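I started Avell at my kitchen table with 30 odd plates and a head full of my gran's recipes. We're a small cookery school for people who think they can't cook (you can, I promise!), and we've been going nine years now.

Classes are kept to six, so there's always room at the hob and plenty of time for daft questions. I love daft questions.

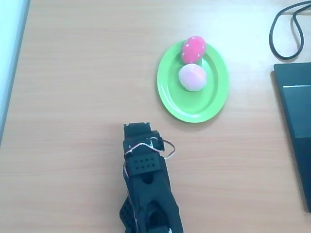
OUR STORY

I used to work in an office and lived on toast. Then a neighbour taught me to make a proper dal, and that was me hooked – I cooked it every night for a month. The school followed a couple of years later, first in a church hall and now in our own place on Druvik Lane.

New evening classes start in June. Come hungry!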